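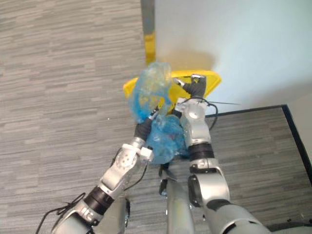 Buying the robot is the easy part, according to Novcombe, and the sum that catches people out is everything that has to be paid for afterwards. Spare fingers, cables, a second charger, the hours of someone's time to keep the thing in order – all of it belongs on the first page of the plan, and most plans leave it until the last.

That advice has gone down well at Talance, the serviced-office firm in Edham, which has now opened the planning stage for its first pair of two-armed cleaning and tidying robots. The firm wants 2 machines in its Edham building, and it has set aside 60 working days to decide how to pay for them and what else it needs to buy.

It's a cheering thing to see a firm of this size go about it so openly. The draft budget has been pinned up in the staff kitchen and anyone can write on it. By the end of the first week the margins were full, and some of the best notes came from the evening cleaning team, who know exactly which jobs eat up a shift. Changing bin bags came top of their list. Clearing bottles and wrappers from the seating areas came next, followed by straightening cushions and wiping down tables.

Those jobs now shape what Talance will ask suppliers for. A machine that can only push a vacuum about was ruled out early. The firm wants two arms, because a bin bag needs one hand to hold it and another to pull the edge over the rim, and it wants grippers that can cope with thin plastic as well as with harder things. Suppliers will be asked to show both in the same visit, with the firm's own bins and the firm's own bags.
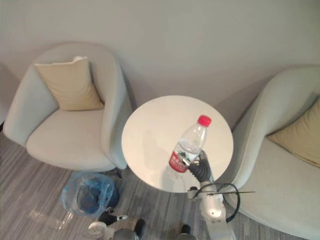

The waiting areas are where the sums get interesting. Talance has tub chairs and low round tables on every floor, and the gaps between them vary a good deal. Moving furniture costs nothing, but wider gaps may mean fewer seats, and tenants like their seats. The plan is to measure each area first and only then fix the largest size of machine the firm will consider. Anyone who has bought a sofa and then met their own front door will see the sense in that.

The one price already settled is for floor work. Novcombe has quoted £1,288 for new edge strips where the carpet changes level, so that wheels can cross without a bump. That money will be spent whatever happens with the robots – the trolleys need it too, and the cleaning team has been asking for it for ages.

Whether to buy or rent is still open. Renting keeps the first bill down and lets the firm hand the machines back if they don't suit. Buying looks better if they stay in use for several years, though it leaves Talance to pay for repairs once the warranty runs out. Ding, which looks after the firm's lifts and doors, has offered to price a service deal that would cover either choice, with call-outs in the evening when the machines would be working.

Staff hours are in the budget as well, and this may be the most welcome line of all. Each member of the cleaning team will get paid training time, and two of them will be given extra hours to look after the machines day to day. No jobs are being cut to fund the purchase. The time saved on bins is meant to go on the deep cleaning that keeps being put off, starting with the stairwells and the upholstery.

Suppliers will be invited to Edham for trial days before the final figures are drawn up, and tenants can come along and watch. A decision is expected in December. Until then the draft stays up in the kitchen, with a pen on a string beside it and a fresh sheet for comments.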